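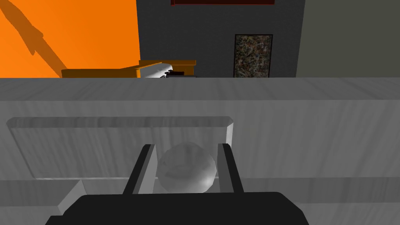 Minutes, Closport Computer Users Group
October 14, 2025

Taken by me, Omolara Onyeka, on my own laptop, so blame me for the spelling. Also present: Mogens Hjaltested (chair), Tomás Paiva, Ifeanyi Igwe. Thịnh Mai joined by phone from Holcombe and dropped off twice.

August minutes: Mogens asked if everyone had read them. Tomás had. The rest of us skimmed them right there at the table and they were approved with one fix - I had written "serial" where Ifeanyi said "parallel," and he has been very nice about it.

1. The cable order
This took up most of the evening! We have to decide what to do about network cable for the library annex before the Wenach quote runs out. The quote is for a 500 foot box of Cat 6, solid copper, riser rated, plus a bag of ends. Tomás thinks we should buy the box and crimp our own. Mogens would rather buy finished patch cables in fixed lengths and be done with it, and he reminded us (more than once) of the last batch we crimped, where 12 cables failed on the tester and had to be cut and redone.

I said I like crimping. I do! I find it relaxing. But I also made some of those 12, so I kept it short.

Thịnh asked whether the runs to the annex go through a plenum space, and if so whether riser cable is even allowed. None of us knew. Ifeanyi said the ceiling in the back hall is a regular drop ceiling but he has never looked at where the air return is. Thịnh wants this answered before we spend a dime and I think he's right. His call dropped here, then he came back and said it all again.

Agreed: hold the order. Ifeanyi to ask the building office about the air return. Tomás to ask Wenach for a second price on plenum cable, same length.
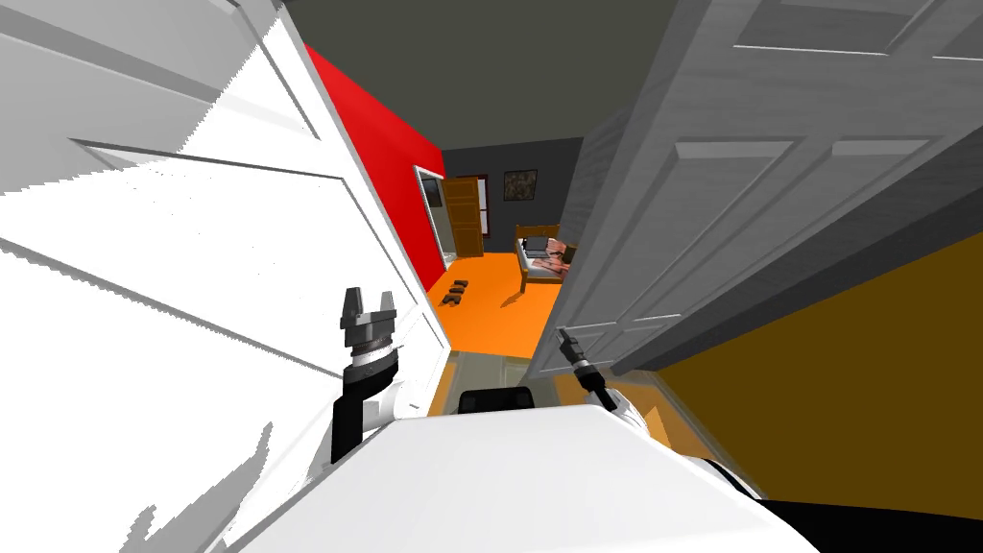
2. Old adapters and dongles
The two big bins are full again. Ifeanyi sorted the first one at home and came up with 122 pieces, mostly VGA to DVI, plus a whole lot of PS/2 mouse adapters that came in boxes with mice nobody has seen in years. Tomás wants to keep every serial adapter because people still come in with old label printers and lab gear, and when you need one you really need one. Mogens asked how many we gave out last year. I looked it up and it was three.

Long back and forth. We ended up with this: keep the serial ones and anything USB, keep a handful of the VGA, and offer the rest free at the next swap table. What doesn't go at the swap goes to electronics recycling. Tomás voted no, everyone else yes.

3. Labels
I asked again for both ends of every cable to be labeled before it goes back in the drawer. Mogens said he thought we had already agreed on that. We had. I'm asking again.

Thịnh says the heat-shrink sleeves hold up better than the sticky flags, which peel and leave gunk. He'll mail me a few to try.

4. Loaner docking station
Still out. Mohammed, the repair shop next to the bakery, borrowed it to test a laptop and says the second display port is flaky. Tomás says it was fine when it left. Mogens will pick it up and we'll try it with a different cable first, before anybody gets upset.

5. Other
Ifeanyi would like to do a short talk on USB-C cables and why two that look the same can charge so differently. Yes please! Penciled in for the next meeting, after the swap table.

Thịnh's call dropped for good during this item, so I'll text him the outcome.

To do
Ifeanyi - building office, air return; second bin of adapters
Tomás - plenum price from Wenach
Mogens - docking station
Thịnh - sleeves in the mail to me
Me - text Thịnh, type this up, find the good crimper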